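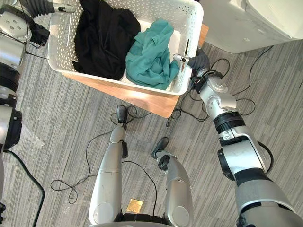 # Butlow releases Lenine 2, planning software for two-armed robots that handle laundry

August 11, 2024 - Butlow today released Lenine 2, a new version of its planning and control software for legged robots with two arms. The release replaces the fixed grasp library in the first version with a planner that works out each grasp from the camera view. It also adds a shared task queue for both arms and a replay tool, Virkideo, which comes with every license.

Lenine takes a short task description, such as moving clothes from a basket to a front-loading washer, and turns it into a list of arm and body movements. The first version did this well with boxes and bottles. Cloth was harder. A shirt has no fixed shape, and a grasp point stored in a library is of little use once the shirt has been dropped in a heap with something else on top of it.

In Lenine 2, the perception module splits the contents of a container into separate cloth regions and marks where one region ends and the next begins. The planner then scores possible grasp points in each region by how much cloth the fingers can close on and how close the basket wall is. The grasp with the best score goes to whichever arm can reach it with less movement of the torso.

Butlow tested the release on laundry tasks over 2,543 recorded grasp attempts. Of these, 1,304 were made with two or more garments touching each other in the basket. Dark clothes were included on purpose, as they had given the earlier perception module the most trouble. Folds in black cloth show little contrast under room lighting, and the old module often read a whole dark heap as a single flat patch. The new one uses depth first and color second when the cloth is dark, and does the opposite when the cloth is light.

## What has changed

**Grasping near a rim.** The planner now treats the basket rim as something a finger may touch. The first version kept a fixed safety distance from every hard edge, which put clothes lying against the wall out of reach. Contact force at the rim is limited, and the limit can be set for each gripper.

**Carried cloth.** Once a garment has been picked up, Lenine 2 keeps a rough outline of it attached to the arm and updates that outline as the arm moves. Hanging cloth can hide a large part of the view from a head camera, so the planner also remembers the last clear view of whatever is behind it.
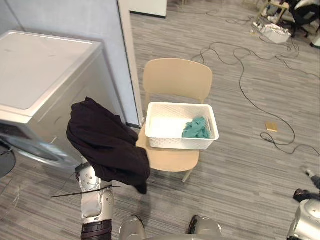

The remembered view is dropped after a set time, with a default of 2 seconds, and the robot then moves its head or its arm to look again. Teams working in rooms where people come and go can shorten that time. The outline is also used for collision checks, with a setting that lets soft contact between cloth and furniture pass without stopping the task.

**Shared queue.** Both arms now draw from one list of steps. In the first version each arm had its own list and a separate process kept them in order, which led to long waits when one arm had to try a grasp again. An arm that is free can now take the next step as long as the two paths stay clear of each other.

**Changing supports.** A basket may be on a table in one run and on a chair in the next. Lenine 2 estimates the height of the basket floor at the start of every task and again whenever the basket moves. Users no longer have to enter it by hand.

**Floor cables.** Loose cables are marked on the floor map as areas where a foot should not be placed. Thin cables on patterned carpet are still missed at times, and Butlow advises keeping the walking area clear. The release notes list this as a known issue, and an update is planned for October.

## Virkideo

Virkideo opens a recorded run and shows the camera view, the cloth regions and the planned arm paths on one timeline. A user can stop at any point, change a setting and have the planner work out the next step again without running the robot. Recordings up to 24 hours long can be opened in one file.

Adamczyk ran a preview of the release over the spring and used Virkideo to go through its failed grasps.
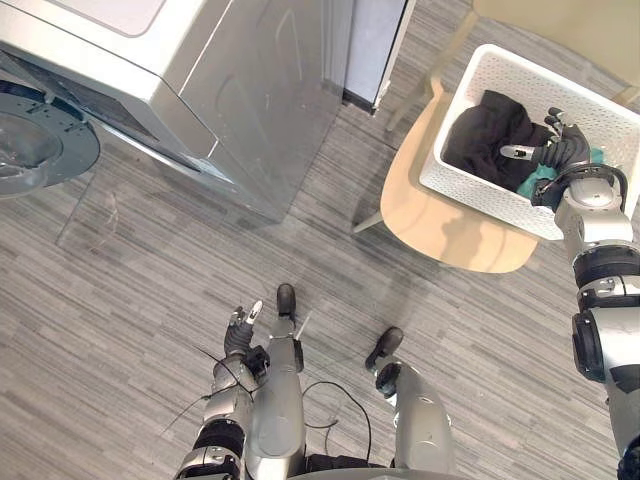
Adamczyk reported that most of its early failures came from the second garment being pulled up along with the first, and that replaying them helped its team choose a slower lift. It also said that the shared queue took some getting used to, and asked for a way to reserve certain steps for one arm. Butlow added that option before the final release. It is off by default.

## Availability

Lenine 2 can be downloaded now by all current license holders at no added cost. Task files written for the first version will load, but stored grasps are ignored and any custom safety distances need to be entered again. A migration guide is included in the download.

New users can request a trial license through the Butlow website. Questions about drivers for a particular arm or gripper should go to Butlow support, with the model of the gripper and the software version given in the message.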